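Grareck Updates Edge Sealing Process for Irnlow Storage Range

STASTGATE, December – Grareck, a manufacturer of small household storage goods, has changed the way it seals the cut edges of its Irnlow range of boxes and trays. The new process replaces a single brushed coat with two thinner sprayed coats and applies to all units leaving the Stastgate plant from this month.

The change follows a review of returned goods. Of 493 items sent back under warranty over the past year, 158 showed swelling or flaking at a cut edge. Most of these had been kept in bathrooms or laundry areas, where the air stays damp for long periods. Grareck found that the brushed coat was often thin at the corners and that the end grain absorbed moisture there first.

"The face panels held up well. The failures were at the corners and along the lower edge," said Yulan Yu, head of materials at Grareck. "Two light coats with sanding in between give us a more even film, and we can measure it."
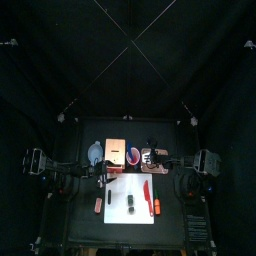 The first coat is left to cure for 20 hours before sanding. The second coat is applied the same day and checked with a film gauge at each corner. Units that fall below the minimum thickness are returned to the spray line. Hinges, pulls and felt pads are fitted after the final check so that no sealer reaches the moving parts.

Dimensions, colors and part numbers are unchanged. Replacement lids and dividers made under the new process will fit older Irnlow units. Retailers may continue to sell existing stock, which remains covered by the same warranty.

Sealer for the new process is supplied by Zürcher under a contract that runs for two years. The list price of the range will rise by 10 cents per unit to cover the added line time.

"Stores do not need to relabel anything," said Elibariki Rweyemamu, sales manager at Grareck. "The batch code on the base shows which process was used. Codes that begin with S are the new coating."

A revised care sheet is packed with each unit. It advises owners to wipe up standing water and to avoid cleaners that contain bleach. Printed copies for store counters can be ordered through the Grareck trade desk, which is open until 4 p.m. on weekdays.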